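Fundstead reopens lounge after furniture refit

Fundstead has reopened its ground-floor lounge after a refit that replaced most of the seating and cleared the walkway to the garden door. Work began in October and took 20 days.

The new layout uses low upholstered armchairs in light gray, placed singly against dark wooden cabinets, with potted plants between them. The seats came from Nultach, which supplied 125 pieces across the building. Loose throws and soft covers are washed on site every 3 days.

Kwabena Ametepe, who manages the rooms, said the old sofas had been in use for over 12 hours a day and could no longer be repaired. "The frames had gone – new padding would not have helped," he said.

The floor was left as it was. Power for lamps still runs by cable from the wall, and floor sockets are planned for a second stage, priced at $746 per room. The lounge is open to residents until 9 p.m.

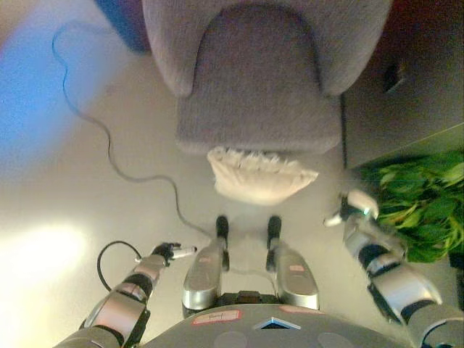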